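The Red Onion Gets Its Due

Feng-yi Chuang buys her red onions by the sack, and she picks them the way other people pick melons. She presses the neck with her thumb, rolls the onion in her palm, listens to the skin. A good one is heavy for its size and feels tight all over. A soft neck goes back on the pile.

"It's the first thing I learned and the last thing I'd give up," she says. "You can make a whole supper out of onions and bread. Try that with a bell pepper."

I had come to Prita, the little supper room she runs with Tien-fu Tsai, to eat the onion tart everyone on the block had been telling me about. I left with a notebook full of onions. I've cooked with them my whole life (who hasn't?) and had never given the red one much thought beyond a few rings on a burger. What a waste of good years!

Tsai does the pickles. His quick version takes 45 minutes from board to plate, and it is the brightest thing I ate all spring. Thin slices go into a jar with cider vinegar, a spoonful of sugar, salt and a few peppercorns, and then you leave them alone. The purple in the skins bleeds into the vinegar, the white parts blush, and by the time you've set the table the whole jar is a pink so loud it looks made up. He puts them on eggs, on beans, on cold roast chicken. I have since put them on nearly everything in my refrigerator.

Chuang's side of the kitchen is slower. Her tart calls for 11 onions, cut into wedges and roasted until the edges go dark and sticky, and she won't hear of a smaller batch. They shrink, she points out, and whoever is cooking always eats a few off the pan.

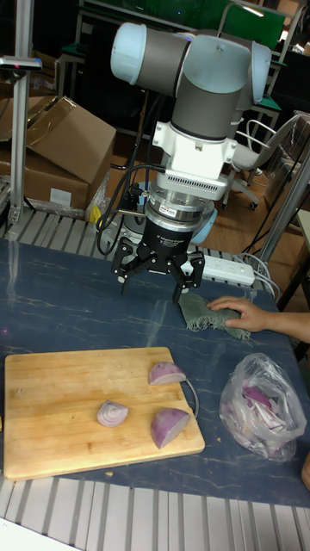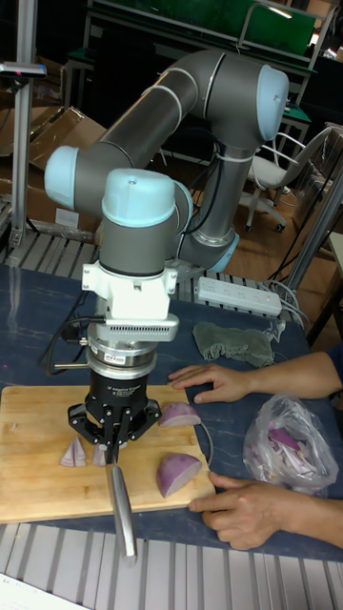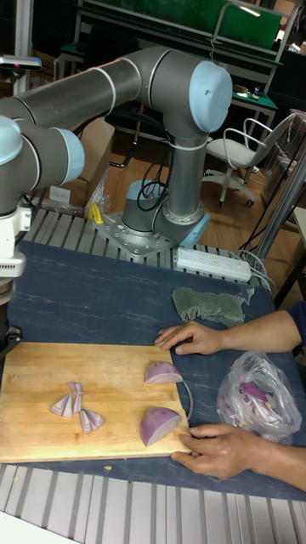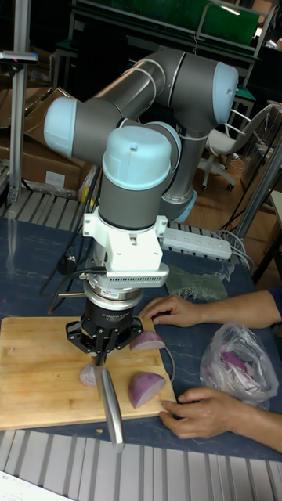 Wedges or slices is the first thing to settle, and it changes supper more than any spice will. Cut from root to tip, an onion holds together and keeps some bite, even after an hour in the oven. Cut across, it falls into rings and softens fast, good for a sandwich and hopeless in a tart. Chuang starts every onion the same way, by halving it, so that there's a flat side to put down and nothing rolls. The two halves on the board in the third picture, pale inside and purple around the outside, could go either way from there. Sliced lengthwise and thin, they'd be Tsai's. In fat wedges with a bit of root left on, they'd be hers.

The bit of root matters. It's the hinge that keeps the layers together, and I had been lopping it off for years. Trim the hairy end, leave the firm button behind it, and your wedges will come out of the oven still looking like wedges.

Then there's the crying. I asked both of them and got two answers. Tsai chills his onions for an hour before he starts and swears by it. Chuang relies on a sharp knife and an open window, and she admits that in August, with the window open and not a breath of air coming through, she cries like everyone else. I tried both at home. The chilled onion was kinder, and the sharp knife made nicer slices, so now I do the two together and feel very clever about it.

For the roasted wedges, get the oven good and hot and give them room. Crowded onions steam. Use more olive oil than seems polite, plenty of salt, and turn them once — only once, or the layers slide apart. When the tips have gone nearly black, splash on a little vinegar while the pan is still sizzling and scrape up whatever has stuck. Chuang spreads soft goat cheese over the pastry, piles the onions on top and bakes it until the crust is the color of toast. It's wonderful warm and even better the next day, eaten standing up.

Save the skins, too. Tsai simmers them with eggs, which come out a deep, streaky brown, and a handful of clean ones will give a pot of broth a beautiful color. Fish them out before you serve it.

Cut onion keeps for a few days in the refrigerator if it's well wrapped, though it gets stronger by the day and will happily share itself with the butter. I've started slicing one extra whenever I have the board out. It goes straight into vinegar, and there's lunch.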